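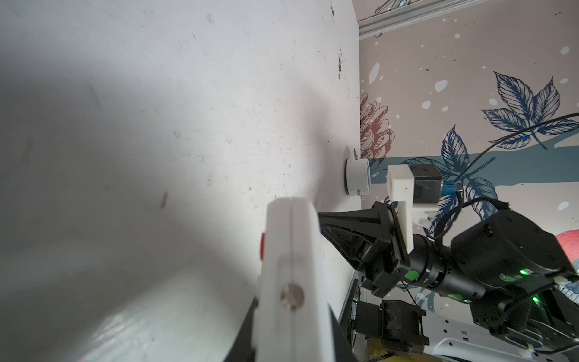 Essam Mansour

Caring for Interiors, Ladton evening course
Session 5: Pale tabletops

Last week we did floors, which everyone agrees get dirty. Tables are harder because people think of them as clean. A table is where you put things so that they are not on the floor, and the mind does the rest.

Please read these notes before Thursday and bring a cloth. If you missed the floors session, Hatem Filali has spare copies of the handout and will give you one if you promise to read past the first page.

1. Looking

The commonest mistake in looking after a white surface is to start wiping it. Have a look first. Most white tops that have seen any work will show you the same few things, and the one at the head of this handout has a decent selection: small dark specks, faint smudges, a few crumbs of debris, general scuffing, and a brownish streak that I would want to know more about before I went at it with anything.

Notice also how much depends on the light. The bright part of the tabletop is so nearly washed out that you could pass it as spotless, and the part in soft shadow has a different story. When you inspect a table, do it from low down and from two sides, preferably with a lamp you can move. Standing over it with the ceiling light on is how tables get signed off as clean in every office I have ever worked in.

2. Sorting what you see

For the purposes of this course a mark is one of the following.

Loose matter. Crumbs, grit, fluff, the little bits that come off other things. Lift it or brush it off before any damp cloth arrives. Grit under a wet cloth is sandpaper with good intentions.

Film. Smudges, fingerprints, the grey bloom where forearms rest. Comes off with warm water and a very little washing-up liquid. If it comes back in the same shape the next day, look at who sits there.

Stain. Anything that has gone into the surface. Tea, rust, ink, curry. Brownish streaks belong here until proved otherwise, though I have been wrong and had one wipe straight off in front of a class.

Wear. Scuffs and scratches. You can't clean wear. A great deal of effort goes into trying, and the result is a larger area of wear.

The specks are the awkward ones. Some are loose, some are stuck, some are tiny chips with dirt sitting in them. Run a fingernail across: if it moves it was loose, if you feel a bump it's stuck, if you feel a dip then leave it alone and write it down.

3. The edge

Look again at the tabletop in the picture, along the edge on the right. The specks and grime gather there, close to the boundary. This is entirely typical. People wipe in a big generous oval in the middle of a table and stop a hand's width short of the sides, and whatever they were pushing stays where they stopped. I call this the tide line. Hatem calls it something else.

To deal with it, work from the edge inwards, one side at a time, and collect what you gather in the cloth. Fold, turn, carry on. Then do the edge itself and the underside of the lip, where you will find things you would prefer not to have found. Chewing gum has been known.

4. Small things standing on tables

Every table has at least one small object on it that has been there so long it counts as part of the table. In our picture a little white cylinder, something like a short cup or roll, stands close to the far edge. Glossy white against matte white, so you could easily catch it with a sleeve.

The rule in class is that everything comes off before you clean. Wiping round things is not cleaning, and it leaves a neat ring for the next person to admire. Where the object has metal parts (a tab, a pin, a clip), check underneath it for scratches and for rust. Pale tops record metal very faithfully.

When you put things back, put them back from the edge. If somebody complains that their pot has moved, it has, and they will get used to it.

5. Products, briefly

You need less than you own. For the practical we use warm water, washing-up liquid and plain cotton cloths. Do not bring cream cleaner. In March a student brought some, together with great confidence, and we now have a practice board with a shiny patch in the middle of it. It will be passed round.

On matte surfaces the finish is the thing you are protecting. Rub hard enough in one place and you polish it, and then you own a matte table with a gloss spot, visible from the door. Light pressure, more passes.

6. Practical exercise

You will work in pairs on the two old tables from the Wametti building. Allow some 60 minutes.

Spend the first part looking only. Draw a plan of the top and mark on it what you find, using the headings in section 2. Swap plans with another pair and argue. Then clear the table, lift the loose matter, do the edges, do the film, and stop. Stains are for next session and I will notice if you have started.

Write up the result on one side of paper. I do not want 21 photographs of a cloth. I want to know what you saw, what you did and what is still there. "Still there" is a perfectly good finding and accounts for most of my own notes.

Reading for next time: the stains chapter, up to the part about wine.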